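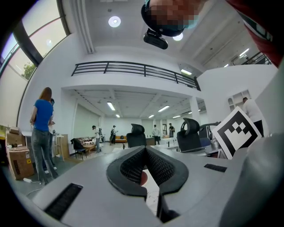
Preparing for a recording at the Almont office, with a gripper close to the camera and the upper level behind.

When I came to visit the data group at Almont, I expected a quiet laboratory with a locked door. The group works in the same open hall as everyone else, under the mezzanine and beside it, and colleagues walk past all day long. Raghda Fakhoury, who leads the collection, told me that she had asked for this place herself.

"In a closed room every example looks the same," she said. "The light is the same, the background is the same. Then the model learns the background very well. I prefer that there are chairs and people and boxes behind the table."

The examples she speaks of are short recordings of ordinary hand tasks. A person holds a gripper in each hand and does the task with them, and later a learning system studies the movement. The current project is called Matari and it is concerned only with things from the kitchen and the dining table. When I visited, the collection had 653 accepted recordings. The goal is 2000 before the end of April.

I asked if it is difficult to find people who can do it. Fakhoury said that the first day is always slow. "People hold the gripper too hard. They also try to be elegant, as if someone gives them marks. I tell them to move as they move at home, only with worse fingers."

Clem Ormsby came to the group from a furniture workshop, and he is now the person who writes the tasks. He keeps them in a paper notebook, one task on each page, with very few words. I read a page which said only: "Spoon out of bowl, onto table, back into bowl."

"If I write more, they follow my words and not their own hands," he explained. "One person takes the bowl with the left and the spoon with the right. Another one does not touch the bowl at all. Both are correct. I want to have both."

A clear bowl is among the things he uses most. He likes glass because it is hard for the camera, and he told me that the older system, Clerkell, was trained mostly with painted wooden blocks and was helpless when it met a drinking glass. About the markers, the black-and-white squares mounted with the grippers, he was more strict. They must stay in view as much as possible, so that the position of the hand can be calculated afterward. A sleeve which falls over one of them can spoil a whole recording.
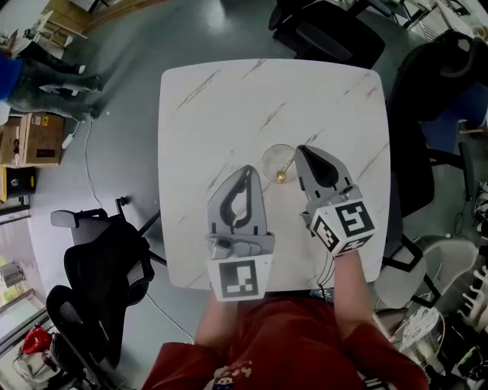 What is thrown away

Of the recordings made in the last period, 109 were refused. I thought this was a bad result, but Fakhoury did not agree. She checks the refused ones herself in the evening, and she says she learns from them how to prepare the next session.

"Sometimes the person forgets to pause at the start. Sometimes they talk with a colleague and the hands stop in the air. A dropped spoon I do not refuse. If they drop it and pick it up again, it is a very good example, I would like to have more of it."

One session takes 40 minutes, and after it the person must rest. Ormsby tried to work longer in the beginning and his wrists hurt for two days. He also noticed that tired people make shorter movements, which can be seen in the curves before the person feels it.

I wanted to know how they decide that a task has enough examples. Here the two do not have the same opinion. Ormsby would like to stop early and take a new object. Fakhoury wants to continue until the new recordings bring no surprise. For the moment they use a rule from the Tymoshchuk project, where both of them worked before: change the object when the model succeeds with a person's table it has never seen.

"It is not a perfect rule," Fakhoury said, "but we can argue about it without shouting."

The next page in the notebook was a lid and a jar. Ormsby had already crossed it out once and written it again.

Comments (3)

marlow_k
January 28, 2026
Interesting to read about the wrists. We had the same trouble and went down to half-hour sessions. Do they change hands between tasks?

Pilar D.
I would keep the dropped spoons too. Our team cut all of those out and we were sorry later.

tobin77
Is the notebook going to be published somewhere? I would really like to see how short the other tasks are.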